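June, evening. Did the winter things at last. I laid the dark red top on the bed and folded it the way I fold towels, sides in first, then the bottom up.

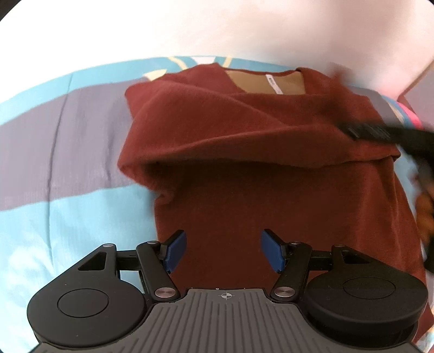

Annunziata Martinelli says sides in is wrong for anything thick and it should be rolled. She rolls everything, even for Porkanside. I kept on folding.

The sleeves are the slow part. I bought this one in Dreltham 2 winters ago and it still takes up half a shelf.

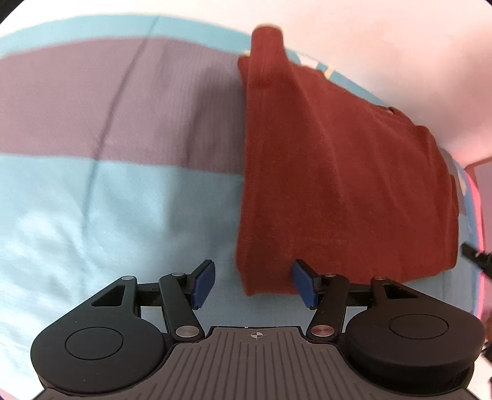

The gray coat can stay on its hook until I get to the cleaner's. The tan lining at the neck of the red one could do with a wash too.
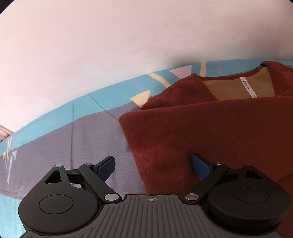 I'll do that in September. Scarves tomorrow, then the boots.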